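El expediente 3419

La oficina de peritajes de Uramholm cerraba a las siete. Selma Krasniqi recibió el expediente 3419 poco antes: una vivienda en la calle Lodhi, un corte de suministro en marzo, un inquilino ausente. La aseguradora pedía una sola cosa, la hora del corte.

El contador general daba las 2:41. El reloj del horno, detenido, daba las 2:48. Siete minutos de diferencia. Selma anotó ambas lecturas y pasó al inventario de la cocina: un melocotón, un plato azul claro, una regleta blanca apoyada en el plato. El formulario no preveía una casilla para la fruta. La incluyó en observaciones.

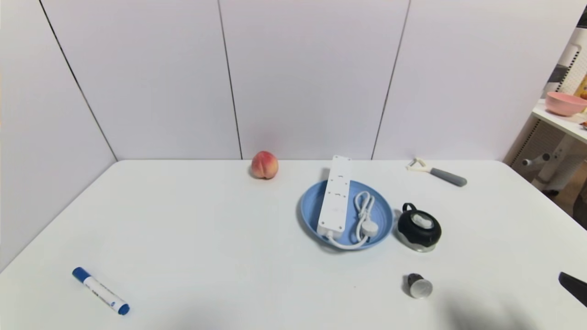

Siete minutos no son nada, escribió Boris Petkov al margen del borrador. En Gravelville los relojes de horno se adelantan más que eso en un invierno. Cierra con la hora del contador y manda la factura.

Selma no cerró. Un reloj que se adelanta lo hace de forma gradual, y la vecina del segundo declaraba haber oído la radio del piso hasta el final de un boletín. El boletín de las 2:45 duraba tres minutos. Pidió a Jikholm el registro de la subestación y esperó en la oficina, con la calefacción ya apagada.

La regleta figuraba en el anexo con el número 2378, por ambas caras. Cuatro tornillos de color latón en la inferior.
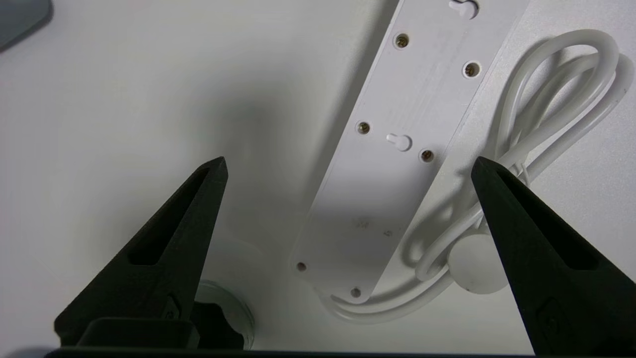
El registro llegó de madrugada. La línea había caído a las 2:48. El contador general llevaba, por tanto, siete minutos de retraso, y con él todos los expedientes de la calle desde su instalación. Selma calculó cuántos habría que reabrir. Después redactó el informe en 2 páginas, con la hora correcta en la primera línea - y en la segunda, una pregunta para la aseguradora: quién había apagado la radio.

Nadie respondió a esa parte. El pago se autorizó en abril.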